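Grollitz handling study: minutes, Oct 23, 2022

1. Method
Wrist views are kept for every trial, including idle ones with the hand by the window.
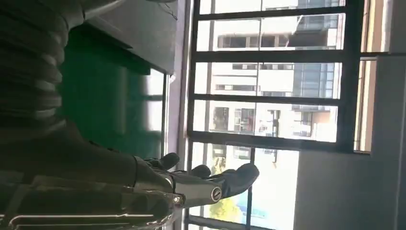 2. Bag grasps
Bags are pinched at the gathered neck.

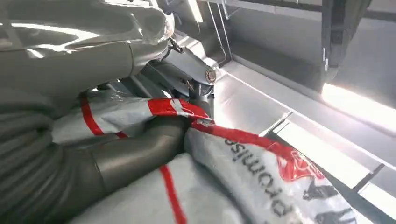
Flimard set: 40 trials, 17 clean lifts. Slips to be re-labelled before November.

3. Platform task
One hand rests on the mailer, the other stays open.

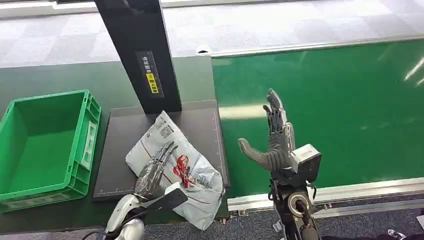
Is the Coltia set included?
Only after 3 more runs.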